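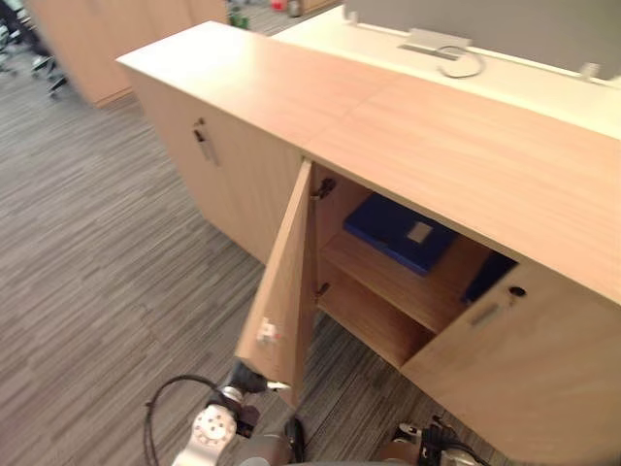

*Photo: Linnea Boström for Flakari, 11 Jan 2024*

# Why Does the Furniture Creak at Night?

You are in bed. The lights are off. Then, from somewhere across the room: *tick*. A bit later: *crrrk*.

Lots of people will give you an explanation for this. Your cousin might say it's a ghost. A grown-up might say, "Oh, that's just the house settling." I'd like you to be suspicious of both of them.

The ghost idea has a problem. Ask your cousin what the ghost weighs, or why it only ever wants to push on the dresser, and you won't get much. An explanation that can explain any noise at all isn't telling you very much about this one.

But "the house is settling" isn't a great answer either. Settling means the ground under a building gets squashed a little and the building sinks down onto it. That does happen, mostly while a house is fairly new. If your house is 100 years old, why would it still be settling, and why would it wait until bedtime? When people say "settling," they often mean "I don't know, go to sleep."

So what is going on?

## Wood takes in water

Wood comes from trees, and a tree moves water through its trunk all its life. After the tree is cut and dried, the wood can still soak up water from the air. In damp weather it takes some in and swells. In dry weather it lets some go and shrinks.

You can't see it happen. You may have noticed the results, though. A wooden door that slides shut easily in winter may stick in July, when the air is muggy. The door has grown a tiny bit wider and the gap it has to fit in hasn't.

Wood doesn't swell evenly, either. A board gets wider much more than it gets longer. Now think about a piece of furniture with boards going up and boards going across, all glued or screwed together. They don't want to change size in the same direction. They tug on each other.

## Heat gets involved

Most things grow a little when they warm up and shrink a little when they cool down. Metal does it. Plastic does it. Different materials do it by different amounts.

A cabinet can have metal hinges, like the ones on the open door in the photo, fixed to parts made of something else. When the room cools off at night, all these parts shrink by slightly different amounts. The difference is far too small to see, often less than the thickness of a hair.

## Stick, stick, stick, slip

You might now say: fine, but if it all happens so slowly, why is there a sudden noise? Good. I'd have been disappointed if you hadn't asked.

The answer is friction, the grip between two things that are touching. Put your palm flat on a table and push it slowly forward. If your skin is a little sticky, your hand doesn't glide. It holds, then jumps, then holds again.

Furniture joints can do the same. Two parts pull against each other for an hour and friction holds them still. Then the pull gets too strong, they slip a tiny distance, and the jump shakes the wood. Big flat panels are good at passing a shake on to the air, and a shake in the air is a sound. *Tick.*

## But why at night?

There are two reasons, and I think people forget the second one.

1. Many rooms cool down at night, so parts are shrinking.
2. Everything else is quiet. The same tick might happen at four in the afternoon, with the TV on and someone running the faucet. You'd never hear it.

That second reason should make you careful. "It only happens at night" might really mean "I only notice it at night." Those are very different claims.

## Don't take my word for it

I've told you a story about water, heat, and friction. It's a better story than the ghost because you can test it.

Try this for 17 nights. Keep a notebook by the bed. Write down:

- the temperature of the room at bedtime
- whether the heat or air conditioning is running
- any creaks you hear before you fall asleep, and the time of each

If I'm right, you should hear more creaks on nights when the temperature changes a lot. If they come just as often when it stays the same, then something else is making your noise. It could be water pipes, which also tick as they warm and cool. It could be the floor. It could be your cousin.

Write down the quiet nights too. People love to skip those, and then their results come out looking much more exciting than they should.

*Words by Vidar Eide*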